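Traselier Bimanual Planner
Motion planning and arm coordination software for two-arm table-top cells

Overview | Modules | Requirements | Licensing | Downloads

Traselier is a planning and coordination package for cells in which two arms share one work surface. It takes a task goal and a current model of the table, and returns a timed path for each arm. Collision checks cover both arms, both grippers, the table and every object held in the model. The package is developed and supported by Drotenside.

The software is meant for work with ordinary objects at mixed heights: flat items, hinged items, boxes with handles, lamps on stems. It doesn't need fixtures or marked positions, provided that each object can be found by the perception module or entered by hand.

Modules

Traselier Plan. Joint-space and tool-space planning for two arms of six or seven joints. Paths are planned together by default. Either arm may be set as leader, in which case the other plans around it. When no joint path is found within the time limit, the planner falls back to taking turns — one arm moves while the other holds at a safe point.

Traselier Scene. Keeps the model of the table up to date from up to 3 cameras, fixed or carried. Objects are stored as simple solids (box, cylinder, plate) or as meshes. Hinged objects are stored as two solids and a joint, with limits. A lid can therefore be treated as a moving part with its own path, and the planner will keep the second arm clear of the space the lid sweeps through.

Traselier Grasp. Ranks grasp points for each object and each gripper. The two arms may carry different tools. Reach, wrist angle and clearance from nearby objects are scored separately and the weights can be edited.

Traselier Console. Browser-based. Shows the planned paths, the keep-out zones and the reason for any rejected plan. Logs can be exported as plain text or CSV.

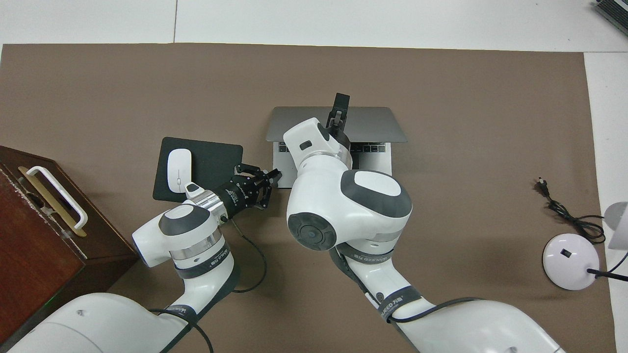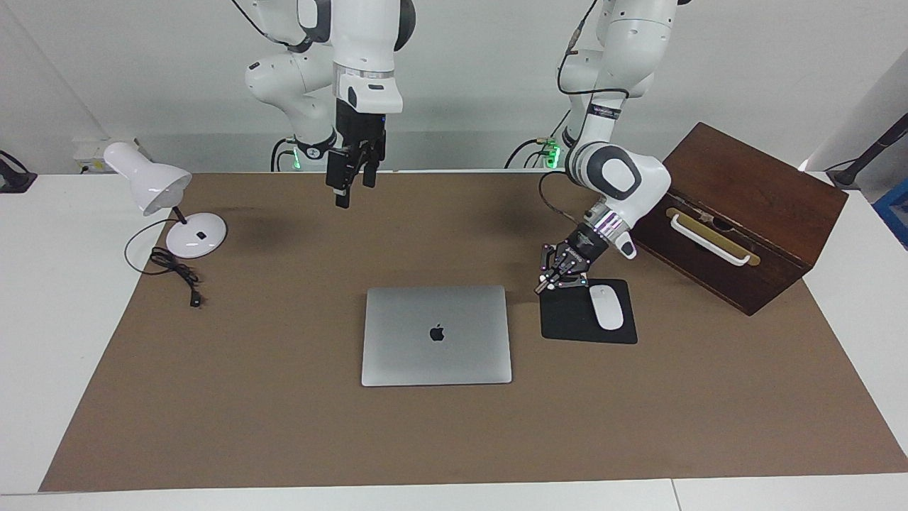
Two-arm cell with laptop, mouse and pad, desk lamp and box. First view: right gripper near the hinge and upper edge of the laptop screen. Second view: laptop closed, left gripper over the edge of the mouse pad.

Loose and flexible items

Cables are not planned as solid objects. Scene marks the area a cable covers as a soft zone, with a height set by the user. Grippers may pass above a soft zone but will not descend into it unless the task names the cable as its target. Cables fixed to the arms are handled by a padding value on each link. The default padding suits most arms with outside cabling and should be checked after any change of tool.

Performance

Scene model limit: 300 objects per cell
Planning threads: 8 (standard licence)
Stored plans per project: 2,000
Joint-path time limit: set by user, per task
Replanning: on scene change, on request, or off

Planning time depends mainly on how crowded the shared area is. The Console reports it for each task, and a replay tool allows saved plans to be run again against a changed scene without moving the arms.

Requirements

64-bit Linux computer, wired network connection to both arm controllers, and arm models in URDF. Camera calibration files are required for Scene. Both arms must be calibrated to one common table frame; the Bresel calibration tool is included for this purpose and can be run from the Console. A graphics card is needed only for mesh-based perception.

Traselier is not a safety controller. Emergency stops, speed limits and guarding must be provided by the cell itself.

Interfaces

C++ and Python libraries are supplied with every licence. Tasks may also be written as text files and loaded through the Console. An adapter for the Awad task editor is available as a separate download and follows the same version numbers as the main package.

Licensing

One licence covers one cell, meaning one pair of arms and one planning computer. Offline licences are available for planning and replay without connected arms. Updates are included for the period stated on the order. Moving a licence to another computer is done from the Console, under System, then Licence.

Page last updated 14/10/2023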